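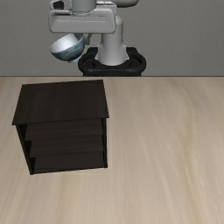 公開日の受付は、駅から坂を上った先にあるスコルトソープ社の研究棟の一階だった。私は妹の代わりに来た。申込書の名前は妹のままだったが、受付の女性は番号札の29を渡しただけで、何も聞かなかった。控室の画面にはもうシミュレーションが映っていて、灰色のアームが傾いた鉢の縁をつまみ、黒っぽい棚の向こうに持ち上げていた。祖母の家で煮物を盛っていた鉢も、外側が青かった。私はコートを着たまま、一番後ろの椅子に座った。

説明係の男は、機械の名前をアリスだと言った。人の名前のようだが、綴りが違うそうだ。実機は六月に別の建物へ移したので、今日は画面の中だけで見てもらう、と彼は続けた。前の席の子どもが、本物はないの、と聞いた。男は、ない、と答えた。

計算機は264通りの条件で同じ作業を試すという。鉢の位置を少しずらし、棚の向きを少し変える。それだけのことを一晩かけてやる。質問はありますかと言われて、誰も手を上げなかった。私は妹に頼まれた質問を紙に書いてきていたが、ポケットから出さなかった。

画面が手先からの眺めに切り替わった。木目の台を真上から見下ろす形で、金属のように光る鉢の縁が、黒い指の間に入っていた。 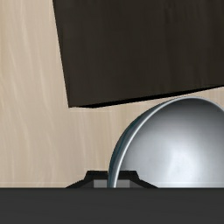
二回目の実演

十分の休憩のあと、席は半分ほど空いていた。子どもは母親と帰ったらしい。私は前から二列目に移った。

男は操作卓の前に座り、今度は説明をせずに始めた。部屋には空調の音だけがした。画面のアームにも音はなかった。つまむ、という動作がこんなに長く見ていられるものだとは思わなかった。妹は三年間この仕事をしていて、家では一度もその話をしなかった。入院してから初めて、公開日があるから見てきてほしいと言った。
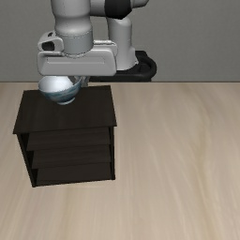 「指は二本で足りるんですか」と私は聞いた。紙に書いてあった質問のうち、一番上のものだった。

男は手を止めて、こちらを見た。

「鉢なら足ります。縁がありますから」

それから少し考えて、同じことを前に聞いた人がいます、と言った。その人がここの棚の高さを決めたのだという。私は、そうですか、と答えた。妹の名前は出さなかった。男も言わなかった。

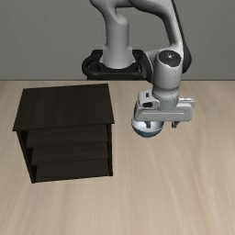 終わりに配られた紙には、次の公開日の案内と、ウィラヴリー行きのバスの時刻が刷ってあった。出口で番号札を返すと、受付の女性が申込書を見て、お大事にとお伝えください、と言った。

バスは4番乗り場から出た。私は案内の裏に、縁があるから足りる、と書いた。病院の面会時間にはまだ間に合いそうだった。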